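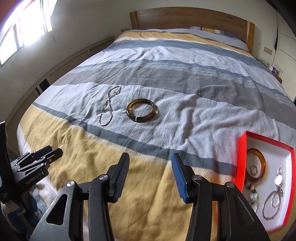 My test for any home robot is the jewelry box. Floors are easy, we've had those little vacuums for years! But hand a machine a beaded necklace lying on a rumpled bedspread and ask it to put the thing away without a knot, and I start to sweat a bit. Bangles I'd trust it with (they're chunky, they hold their shape). A chain just goes wherever it likes. My friend Joris Vandenberghe thinks we're 2 years off. I say 7, and I'd still want to stand there and watch. Laundry can wait, somebody please sort out my necklaces first.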